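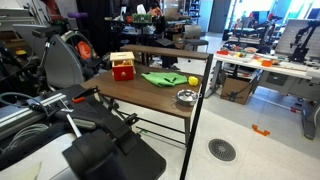
Figure 3. Shared cell with the tabletop object set: wooden box, green cloth, yellow toy and lidded saucepan.

4.2 Cell rules and reset procedure

Every station in the study followed the Revamach cell rules, first issued in August and revised once before collection began. The rules cover three areas: the state of the table at the start of an episode, the space kept clear on the floor, and the conditions under which a person may reach over the tabletop. Operators at both sites, Gumeo and Prirneo, worked from the same printed sheet.

An episode may start only when all listed objects are on the tabletop and the arm is at its home pose. The cloth is dropped by hand and is not smoothed, so its folds differ between episodes. Rigid objects may be placed anywhere the gripper can reach. Tape on the floor serves as the reference for table position, and the table is checked against it at the start of each shift. 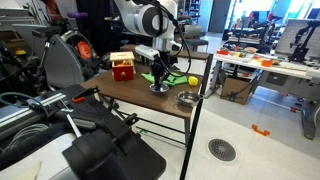 Speed limits depend on height above the table. Within 5 cm of the surface, the commanded speed is capped at the lowest setting, and contact with metal cookware at any higher setting ends the episode. We log such episodes as aborted and keep them in the release with a separate label. Operators may not clear an abort from the control seat; they must first stop the arm and look at the tabletop directly.

Handling of objects that leave their expected place was the least settled part of the rules. The Mansour protocol, from which ours is derived, calls for a full reset after any such event. In pilot runs this made sessions long and led operators to avoid difficult grasps.

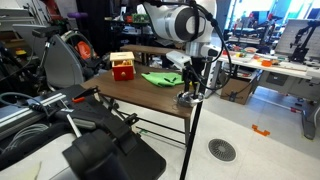 We therefore allow an episode to continue with up to 2 objects displaced, provided that none lies on the floor inside the clear zone. Displaced objects are recorded in the episode notes. Of the over 3,000 episodes collected under the revised rules, all carry these notes, and the replay tool rejects any file in which the field is blank. Loose cables are covered in Section 4.3.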